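## Can a machine clean a toilet yet?

**Does Feraton sell a robot that does bathrooms?**
No. Toilet work is still at the demonstration stage.

**How is the task demonstrated?**
By a person holding two grippers, one per hand.

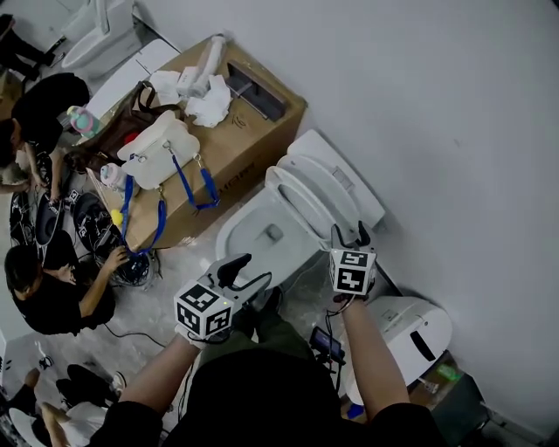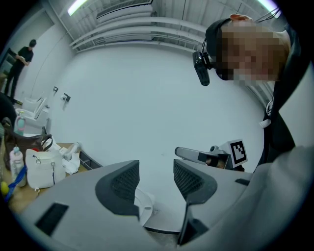
**How many demonstrations are needed?**
Our current set has 159. The target is 600.

**What is hardest?**
Curved, glossy surfaces and hinged parts. Lifting a seat requires controlled force along an arc.

**When will the next results be posted?**
January. Contact: Yiğit Akbulut.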